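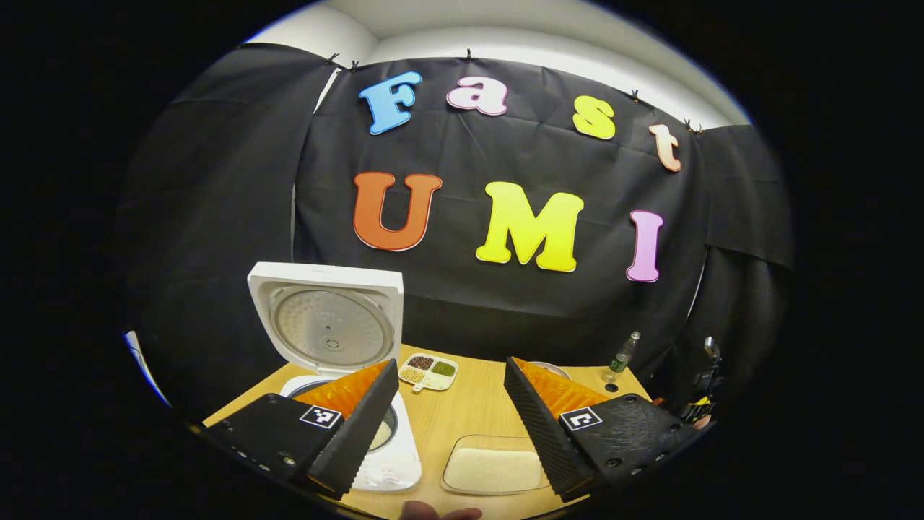

Rice cooker with the lid up, on a light wooden tabletop.

Home Kitchens Laundry Outdoor Contact

Reviews > Kitchens > Storage and trolleys

Print this page | E-mail this to a friend

The Skavness kitchen trolley, two months in

8 Apr 2012

Our kitchen is the sort real estate agents call "cosy", and after years of chopping onions on top of the washing machine I finally gave in and bought a trolley. I'd looked at the Bellini first (gorgeous, but it was 500 dollars and I kept picturing beetroot on it) and then at the Prestau, which wobbled in the shop. The Skavness was 200 dollars, and I brought it home in February on the back seat of the car with the windows down.

Putting it together took me most of an evening and two pots of tea. The instructions are all drawings, and step six shows the shelf brackets the wrong way up, so I did that bit twice – do look at the holes before you tighten anything! Once it was standing I was delighted with it. The top is 72 centimetres long, enough for a big board with a bowl beside it, and the height suits me much better than our bench ever has.

The two lower shelves swallow everything that used to live on the floor of the pantry. Flour and rice at the bottom, the heavy casserole above, and the appliances that come out at tea time wherever they'll go. There's a towel rail at one end which I thought was a bit silly and now use every day.

Now for the grumbles. The castors are small and hate the strip between our lino and the carpet, so it has to be lifted over, loaded or not. Only two of them lock. The top also needed oiling sooner than I expected, and I'd buy a tin of Skurar oil along with the trolley and do it before the first curry instead of after, as I did. The yellow patch is fading, slowly.

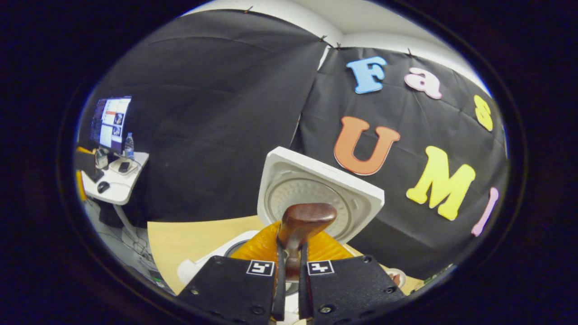 One reader has written in to say that hers came with a warped bottom shelf, that the shop swapped it without any fuss, and that she has since changed all four castors for bigger rubber ones and would never go back. I'm very tempted, although it would lift the top a touch and I'm rather fond of it where it is.

If you have a narrow galley, measure the gap first and remember the towel rail sticks out. Ours lives under the window, and the cat has claimed the bottom shelf, flour and all.

Four stars from me, and I'll add a note when I've tried the new castors.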